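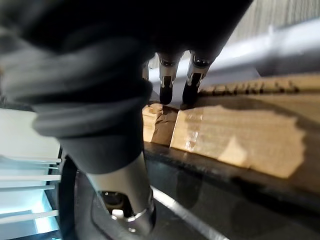 Three fingers and a thumb will do it, Kastriot Begović reckons, and anyone selling you a fifth digit is selling you a glove.

He is not alone in the view, but he is outnumbered this week at Mirnau, where the packing cell has been given over to a comparison of multi-fingered hands. The company moves small orders for other people, most of them in cardboard, and it has spent the better part of a year being told by salespeople that a hand shaped like a hand is what it has been missing.

Two candidates made the short list. Zellex makes the more expensive one and describes its fingers as "confident". Berkunix makes the other and describes its fingers in a table of torque values, which the packing staff found more restful. Both are being run from the same Karras controller, so that when something goes badly there is at least one component everyone can agree to blame.

The job is dull on purpose. Pick up a box, or a moulded black tray, and put it where it belongs. Each hand gets 500 picks on cartons and the same again on trays, with wrist cameras recording the lot. A pick counts if the item is still being held when the arm stops. An earlier draft of the rules also asked for the item to be undamaged, and this was moved to a separate column after the first morning.

Cartons have been the surprise. Mirnau expected them to be the easy half, being square, and bought lunch on that assumption. Flaps catch. Tape shines and upsets the depth estimate. A fingertip that lands on a soft corner goes on pressing politely until the corner is somewhere else. The Zellex hand scored well on new boxes and sulked at used ones, and the Berkunix hand treated the two with equal suspicion.
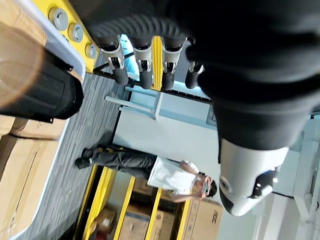 Last updated: 2024-10-22

Trays went better. The lip along the side gives fingers something to hook, and both hands worked that out by the second session, or at least the people tuning them did. The remaining argument is over grip force. Zellex ships with a default that Begović calls "a farewell handshake", and he has turned it down twice. It has been back up twice as well, and the log is no help as to who did it.

Then there is the matter of the wrist camera. The one on the Berkunix arm sees the item beautifully until the fingers close, at which point it sees mostly fingers. The Zellex camera has a wider view and takes in a good deal of the room, including whoever is in it. Staff have started wearing better shirts.

Speed is not being scored, to the relief of both suppliers. For the record, the slower of the two averaged 14 seconds a tray. A person on the packing bench was timed as well, came out comfortably ahead, and asked not to be timed again.

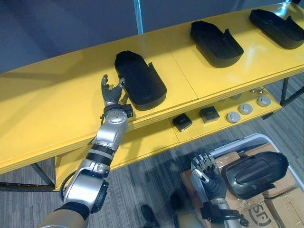
Page last updated 2 hours ago

Money will come into it eventually. The price gap between the hands is $4,000 each, and Mirnau would need several. Replacement fingertip pads are extra in both cases. Berkunix sells them in packets, and Zellex sells them as part of a "care relationship", a term Mirnau's purchasing office has asked to have explained in writing.

The plain two-jaw gripper that has done the work since August of last year was not entered in the comparison. It was put on for a warm-up run of 70 cartons while the others were being calibrated, dropped one, and went back in its drawer. That result does not appear in the summary table, though someone has added it in pen to the copy on the tearoom fridge.

A second round, with bags, is planned once the new pads arrive. Both suppliers have said they are looking forward to the bags. Neither has asked what is in them.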